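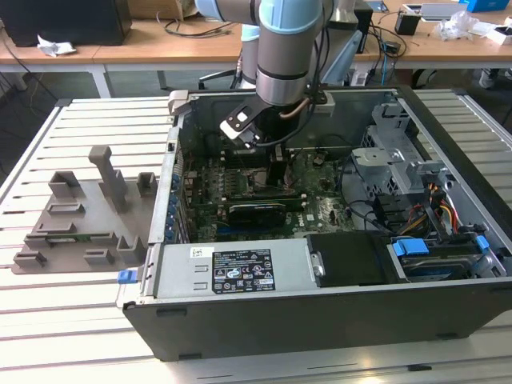

October 11, 2021

I came early today because I wanted the remote control for myself before Thaís Cavalcanti needed it. She is always first. When I opened the door she was already sitting there with her tea, so I waited.

We are still on the computer task for Trirnico. The robot must learn to take parts out of an old desktop computer and put them in the gray holder next to it, and for this somebody has to guide the arm many times. This week it is mostly me. My hand knows the movements now better than my head. Last night I was cutting bread and I noticed that I lowered the knife very slowly, straight down, and waited a little before I touched the bread.

My first five tries were bad and I deleted four of them. The fifth I kept, although it has a small stop in the middle where I was thinking. Thaís says that the robot will learn my stop also, if I give it enough of them. I don't know if this was a joke. After that I decided to look at the whole way in my mind first, from the holder to the board and back, and only then to move. It was better. Before lunch I had 20 that I am not ashamed of.

The memory is the difficult part for me. It is so thin, and on the remote control I don't feel anything in my fingers, so I must trust only my eyes. Thaís closes one eye when she does it. I tried this too and it made everything worse.

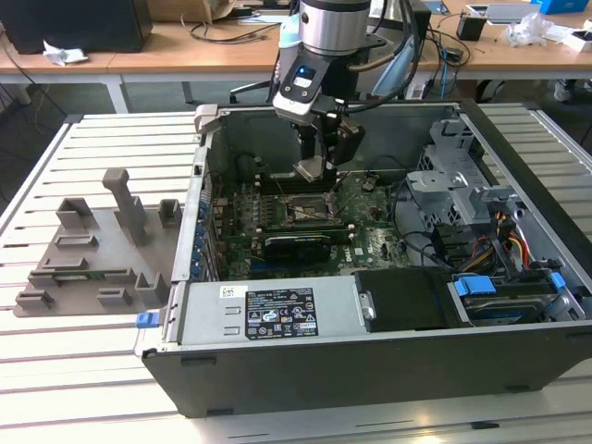 The gripper over the board, with a memory module in its holder on the left.

In the afternoon we had a call with Mwakyusa about the file names. It was long and I wrote down almost nothing. They want the old names from the Fistesgate project, and I must change all of mine again. I said yes too quickly, as usual.

We have about 603 good tries together now, hers and mine, and the plan is to finish this task in November. I would like to do the cables after that, but Thaís thinks we should repeat the memory part with another computer first.

My right shoulder hurts. I must ask for a lower chair. Called Mother after dinner, she asked if the robot says thank you.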